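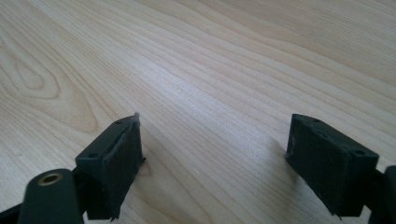

Maricica Filip

Setting up the score sheet for a basketball game

Fill in the sheet before warmups end. Write the home team on the top half and the visitors on the bottom half. Copy each roster in number order and have both coaches check it. A player left off the list usually costs a technical foul, so read the numbers aloud. The sample used in this guide is Diven at Jarner, July league.

Running score

1. When a basket is made, find the next total in the team's column and draw a slash through it. For a three, slash only the last number.
2. Write the shooter's number next to the slash.
3. Free throws get a small circle in the player's row. Fill the circle if the shot is good and leave it open if it misses.
4. At the end of each quarter, draw a heavy line under the last total and write the total in the quarter box.

In the sample, Jarner finishes on 81. If a team passes 100, continue on the second column block.

Fouls

Mark personal fouls P1 to P5 in the player's row. Mark the team foul at the same time. Tell the nearest official at once when a player reaches five. Technicals are marked T and the quarter is written beside them.

Timeouts

Enter the game clock time and the player or coach who asked.

Halftime check

Add up the individual points and compare them with the running score. If they differ, go back through the free throws first. Ten minutes is enough for this if the quarter lines were drawn.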